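로봇학습 실습 강의노트 6주차
시연 데이터 모으기 (핸드헬드 그리퍼 편)
작성: Min

수업 때 빨리 넘어간 부분 위주로 정리. 빠진 건 수요일 수업에서 보충함. 5주차 노트(행동 복제 기초) 안 읽은 사람은 그것부터.

1. 지난주 이어서

행동 복제는 결국 (관측, 행동) 쌍이 있어야 돌아감. 그 쌍을 어디서 얻나?
- 텔레오퍼레이션: 로봇을 원격으로 조종하면서 기록. 행동 값이 로봇 기준이라 변환이 거의 필요 없음. 대신 느림. 로봇 한 대에 사람 한 명 묶임
- 직접 교시: 팔을 잡고 끌기. 사람 손이 카메라에 같이 찍힘. 양팔 작업은 힘듦
- 핸드헬드 그리퍼: 사람이 그리퍼만 들고 작업. 로봇 없이 어디서든 가능. 이번 주는 이거

핸드헬드의 문제는 그리퍼가 공간 어디에 있는지 따로 추정해야 한다는 것. 관절 엔코더가 없으니까. 그래서 마커를 붙이거나, 그리퍼 카메라로 SLAM을 돌리거나, 둘 다 함.

2. 마커 추적

정사각형 피듀셜 마커. 꼭짓점 네 개의 픽셀 위치 + 마커의 실제 크기 + 카메라 내부 파라미터 → PnP로 6자유도 자세.

마커 하나만 쓰면 생기는 일
- 비스듬히 보일 때 자세 해가 두 개로 갈림 (뒤집힘 현상)
- 손목 돌리면 바로 안 보임
- 멀어지면 깊이 오차가 급격히 커짐

큐브로 만들면 보통 두세 면이 동시에 보이니까 훨씬 안정적. 면마다 ID가 다르고, 면 사이의 변환은 미리 알고 있음. 보이는 면의 꼭짓점을 전부 모아서 한번에 PnP 푸는 게 면별로 풀어서 평균내는 것보다 낫다. 시험에 나올 만한 내용임.

큐브 좌표계 → 손끝 좌표계 변환은 고정값. 캘리브레이션 파일에 들어 있음. 큐브를 뗐다 붙였으면 무조건 다시 잴 것. 작년 Astalitz 조가 이거 안 해서 383개 에피소드를 통째로 다시 모았음.

3. 에피소드 기준

용어부터 통일. 에피소드 = 시작 자세에서 종료 자세까지 한 번. 중간에 물건 떨어뜨리고 다시 집어도 한 에피소드임. 단, 메타데이터에 recovery 표시.

시작: 양손 그리퍼 벌린 상태로 2초 정지
종료: 물건 놓고 다시 벌린 상태로 2초 정지
길이: 15초 넘어가면 작업을 쪼갤지 조에서 의논

버리는 기준
- 큐브가 연속으로 오래 안 잡힌 경우 (스크립트가 표시해줌)
- 좌우 스트림 시간이 안 맞는 경우
- 맨손이 물건에 닿은 경우. 이건 예외 없음

버리지 않는 것: 느린 시연, 한 번에 못 집은 시연, 배경이 지저분한 시연. 배경은 오히려 다양한 편이 좋다. 깨끗한 책상에서만 모은 정책은 다른 책상 가면 못 씀.

4. 과제: 필기구 다루기

양손 작업. 한 손이 펜을 잡고 종이 위에서 움직이고, 다른 손은 필요할 때 종이를 누르거나 펜을 넘겨받음. 얇고 긴 물체라 잡는 각도가 조금만 달라도 펜끝 위치가 크게 달라짐. 그래서 마커 정밀도가 바로 드러나는 과제.
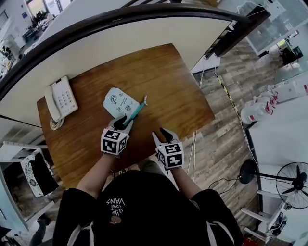 그림 6-1. 핸드헬드 그리퍼 양손 수집. 왼쪽 그리퍼가 펜을 집고 있고 오른쪽은 벌린 상태. 흰 큐브의 마커가 추적용.

머리 높이에서 내려다보는 시점의 장점은 양손과 작업면이 한 화면에 들어온다는 것. 단점은 고개나 몸을 숙이면 큐브가 가려진다는 것. 수집하면서 모니터 자꾸 보지 말고 끝나고 추적률을 확인하세요.

조별 수량: 조당 200 에피소드. 전체 합쳐서 3,000개가 목표. 
다양성 체크
- 펜 시작 위치와 방향을 매번 바꿀것
- 종이도 바꾸기 (빈 종이, 뭐가 그려진 종이 둘 다)
- 같은 사람이 연속으로 너무 오래 하지 않기. 습관이 그대로 데이터에 남음

5. 업로드

Breltgate 서버에 조 폴더 있음. 원본 영상은 압축하지 말고 그대로. 파일명은 조번호_작업_순번. 공백이나 한글 들어가면 Erno 변환 스크립트가 죽음. 에러 메세지도 이상하게 나오니까 이름부터 확인.

메타데이터 필수 항목: 수집자 번호, 작업 이름, 캘리브레이션 파일 버전, recovery 여부. 

읽을 것: 강의 페이지 6주차 폴더의 PnP 유도 3쪽. 마지막 연습문제는 큐브 두 면이 보일 때로 바꿔서 풀어 오기. 손으로 써도 됨.

다음 주는 시간 동기화랑 행동 표현 (절대 자세 vs 상대 자세). 노트북 지참.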